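Caring for Work Surfaces: Notes for Week 10
Household and Workplace Cleaning, Skullach Evening Classes
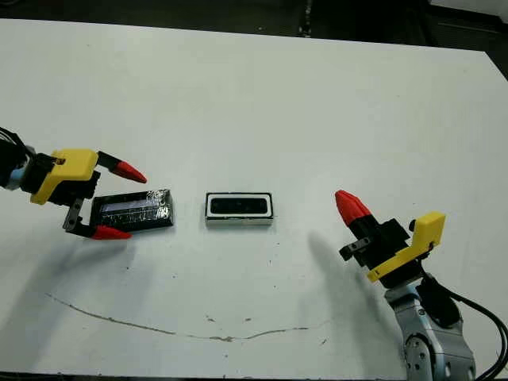 Welcome back, everyone, and thank you for all the good questions last time (I have tried to fit the answers in as we go along). Tonight we are on pale surfaces, the ones that show every mark and make us feel we have never cleaned them at all!

Start dry. A soft cloth or a brush takes off the crumbs and grit, and it is the grit that does the scratching once you begin to rub. Then go over the top with warm water and a small drop of washing-up liquid, wring the cloth out well, and work from the far side towards yourself.

Smudge: something sitting on the surface, such as grease or pencil. It should lift with soap and a bit of patience.

Scuff: a mark left by something dragged or knocked. Try a damp cloth first, and test anything stronger on a hidden corner.

Scratch: a line you can feel with a fingernail. Cleaning won't shift it, I'm afraid, and scrubbing tends to make a dull patch all round it.

Do please read the label before you open a bottle, and never mix bleach with any other cleaner, however stubborn the stain.

For next week: read page 63 of the handbook, and bring an old cotton cloth if you have one. We are in Room 14 again.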